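HARNENWOOD, 8 November 2019

Harnenwood Supper Tables to Open a Second Kitchen in Stoston This Winter

24 shares | 2 comments

Harnenwood Supper Tables, the neighborhood meal program that has been feeding folks in our corner of the county through thick and thin, is very happy to share that it will open a second kitchen in Stoston this winter, in the former Cervantes Bakery building on the main street.

Many of you will remember the bakery fondly (the cinnamon rolls especially, and the line out the door before the holidays), and we could not have hoped for a friendlier home. The ovens are staying put, the old front counter is being sanded down and kept, and the dining room will seat 70 guests at long shared tables, the same way we have always done it in Harnenwood.

The need has been plain to see. In August our kitchen served supper to 143 households, and a good many of those families were making the drive over from Stoston, some of them with little ones asleep in the back seat by the time they got home. We have wanted to bring supper closer to them for a long while now, and thanks to a generous building grant from Zarov Hardware & Supply, along with gifts from 158 neighbors, we finally can.

Supper in Stoston will be served from 5 p.m. to 7 p.m., and as always there is no sign-up, no paperwork and no charge. Come as you are, bring your mother-in-law, stay for coffee. Guests who would like to carry a meal home to someone who can't get out are welcome to do so, and we would be glad if they brought along a clean container with a lid.

We are also looking for people who like to cook, people who like to wash up, and anyone with a van and a free afternoon. Soup pots, serving bowls and sturdy mixing spoons in good shape may be dropped off at the Harnenwood kitchen any weekday morning. The opening date will be posted on the door of both kitchens as soon as the last inspection is done, and we do so look forward to seeing you there!

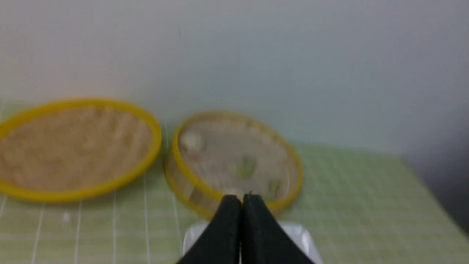

Photo: Harnenwood Supper Tables

Media contact: Harnenwood Supper Tables, Press Desk | © 2019 Harnenwood Supper Tables | Back to top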